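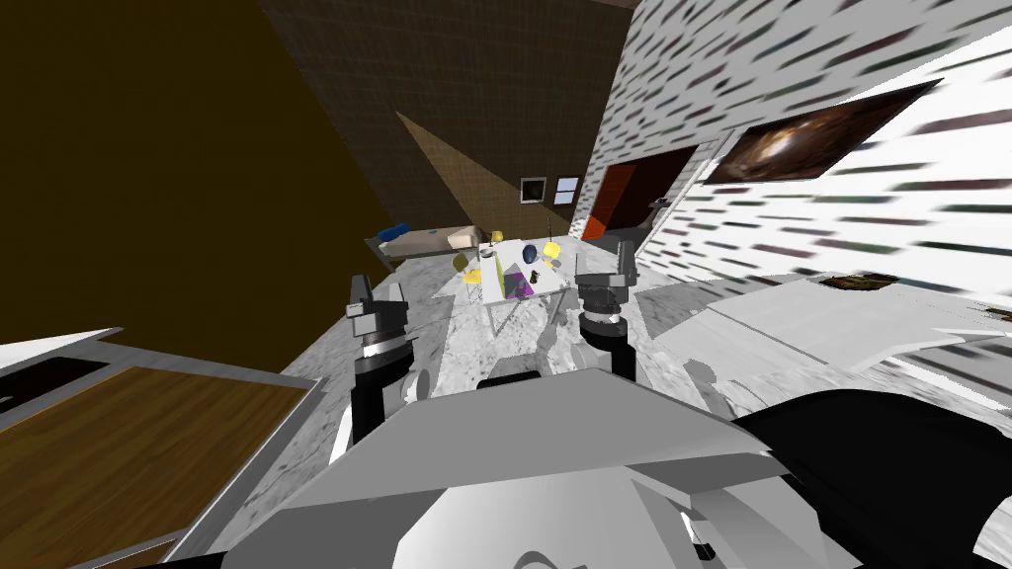 # What is a college credit?

At most elementary schools, you finish a grade and move up to the next one with your class. Colleges work differently. Students collect units called credits, and when they have enough of the right ones, they can graduate.

A credit measures work. It isn't a grade. A grade tells you how well a student did in a course, and a credit tells you how much course there was.

## Counting the hours

Each college sets its own rules. At Kollex College, one credit stands for 30 hours of class. A course that meets for 60 hours is worth two credits, and one that meets for 90 hours is worth three.

A full degree at Kollex takes 1,380 hours of class. To change hours into credits, divide:

1,380 ÷ 30 = 46 credits

Homework and reading are extra. They are expected, but they are not part of the 30 hours.

## Which credits count?

A student can't take 46 credits of painting and become an engineer. Every degree has a list of required courses. The rest of the credits are called electives, meaning the student may choose them.

Some courses also have a prerequisite. This is a course you must pass first. Chemistry 2 has Chemistry 1 as its prerequisite, in the same way that long division comes after subtraction. 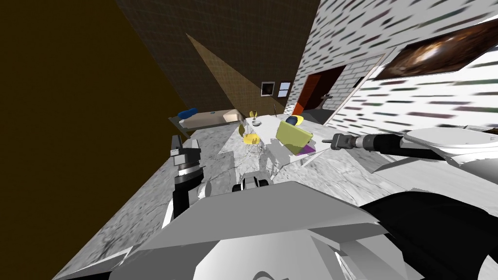
If a student fails a course, no credit is given for it. The hours were spent, but the student must repeat the course or pass another one that fits the same place on the list.

## Who keeps track?

The office that stores these records is called the registrar. At Kollex it is on the ground floor of Zeller Hall. The college has 777 students, and the registrar keeps one record for each of them. The record is called a transcript. It shows every course, its credits, and the grade.

## Moving to another college

Suppose a student leaves Kollex for Skisora College. The transcript is sent there, and the new registrar compares the courses. Credits that are accepted are called transfer credits. Some may be turned down if Skisora has no matching course.

## Words to know

- **Credit:** a unit of finished course work
- **Elective:** a course the student chooses
- **Prerequisite:** a course that must be passed first
- **Registrar:** the office that keeps student records
- **Transcript:** the list of a student's courses, credits, and grades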